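The Long Approach Into Torndale

Platside's regional flight sim has spent most of its life being talked about as a scenery package with airplanes attached. The mountains were good, the rivers were in the right place, and the flying was something you put up with between screenshots. With the Kimileck expansion, released in April, the balance has moved. The map is smaller than the last one and the planes are better.

The expansion covers one long valley with the town of Torndale at its north end and the grass strip at Ağca in the hills to the south. There are five airfields in all. Two of them have lights, and only Torndale has an instrument approach. Everything else is done by looking out of the window, and the weather in the valley does what it can to stop you.

I flew the whole thing over three weeks, mostly in the evenings, with a mid-priced stick and a set of old rudder pedals.

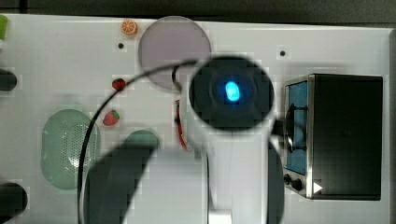 A blue light on a white tabletop.

The new single-engine trainer is where most people will start. It is slow to climb and needs real rudder on takeoff, more than the earlier planes did. Trim now works gradually, and if you lower the flaps without touching it the nose comes up and the speed drops away. In the older planes you could ignore all of this. Players who learned on those will have to unlearn a few things, and the first evening can be frustrating.

Ağca is the hardest of the fields. The strip is 2,000 feet long and slopes uphill from the south, so you land one way and leave the other whatever the wind is doing. From the usual landing direction there is a row of poplars just before the threshold. I went around four times before I got in, and the landing that counted was not a good one.

The wind model deserves much of the credit. Air coming over the western ridge sinks on the near side of the valley and rises on the far side, and after a few flights you start to plan for it. In the late afternoon the lower part of the valley gets choppy. By eight in the evening it is usually calm, and that is the best time to practice.

Not everything works. The radio calls at Torndale still overlap when there is more than one other plane in the pattern, and the controller will sometimes clear you to land on a runway that is in use. The map screen forgets its zoom level each time you close it. Loading takes over 3 minutes on my machine, and changing the time of day sends you back through the same loading screen.

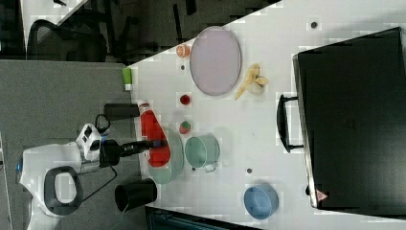 Career mode

The career is built on small freight jobs. You start with mail runs between the lowland fields and work up to carrying parts and groceries into the hills. Pay is low, fuel is expensive, and a bent propeller can cost you a week of work. Jobs are posted every Monday in game time, so it helps to look at the forecast before taking one.

There is no story to speak of. You get a ledger, a hangar and a phone that rings with offers. After the tenth trip along the same river I knew where the fog would sit and which bends to cut, and I had stopped using the map.

The older planes can be flown in the new valley, but they have not been updated to the new flight model. Platside says that work is planned and has given no date for it. For now, the trainer and the freight plane are the two to fly.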